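Convocatoria de participantes: evaluación del kit de pinza manual Raltix

Heiskanen abre el plazo de inscripción para la segunda ronda de evaluación externa del kit Raltix, un sistema de captura de demostraciones de manipulación con pinzas de mano. Se buscan participantes individuales y equipos pequeños que utilicen el kit en tareas reales de escritorio y entreguen un informe técnico de uso. La evaluación se realiza en el centro de Rumitz. No se admite participación a distancia.

Producto evaluado

El kit consta de dos pinzas de accionamiento manual, software de grabación y una herramienta de revisión de episodios. Cada pinza lleva cámara propia. La versión que se entrega en esta ronda incorpora almohadillas de agarre nuevas y un procedimiento de calibración abreviado, ambos objeto de evaluación. Los evaluadores de la primera ronda, celebrada en Sastedville, pueden volver a presentarse.

Perfil solicitado

Mayores de edad, con movilidad normal en ambas manos y muñecas.
Capacidad para trabajar de pie en turnos de media jornada.
Lectura fluida de documentación técnica en español; el manual de calibración está solo en inglés.
No se exige experiencia previa en robótica. Se valorará la experiencia en control de calidad, ensayo de producto o anotación de datos.
Quedan excluidos los empleados de fabricantes de pinzas o efectores finales.

Plazas y compensación

Se convocan 50 plazas. Cada participante recibirá 522 euros brutos al completar el programa y entregar el informe. El abandono antes de la mitad de las sesiones no genera derecho a pago; a partir de ese punto se abona la parte proporcional. El desplazamiento corre a cargo del participante.

Desarrollo de la evaluación

1. Sesión de formación. Montaje del kit, calibración y grabación de episodios de prueba. Es obligatoria también para quienes participaron en la primera ronda.

2. Sesiones de grabación. El objetivo por participante es de 74 episodios válidos, repartidos entre agarre, traslado y depósito de objetos pequeños. Un episodio se considera válido si el objeto permanece visible para la cámara de la pinza en la fase de aproximación y el seguimiento no se interrumpe. Los episodios rechazados por el software no computan, pero deben conservarse —sirven para depurar el criterio de rechazo—.

3. Tareas sobre escritorio. Se trabaja en oficina amueblada, con el mobiliario en su sitio y otras personas en las salas contiguas. Entre los objetos figura una bola roja de pequeño tamaño, junto al teclado en el puesto de la pared. El cubo con marcador fiducial va montado sobre la pinza y no debe taparse con la mano ni con la manga.

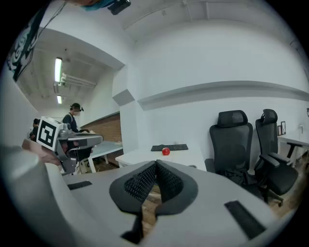 4. Informe final. Extensión máxima de 2000 palabras, según plantilla. Debe recoger fatiga de mano y antebrazo, fallos de seguimiento, tiempo de calibración y claridad del manual. Las opiniones sin episodio asociado se archivan aparte.

Protección de datos

Las grabaciones pueden incluir las manos, la ropa y la voz del participante. Antes de la formación se firmará un consentimiento específico. Sin él no se asigna kit.

Inscripción

Formulario disponible en la sección de convocatorias de la web de Heiskanen. Indíquese mano dominante y disponibilidad de mañana o tarde. Cierre del plazo: 27 de septiembre de 2023.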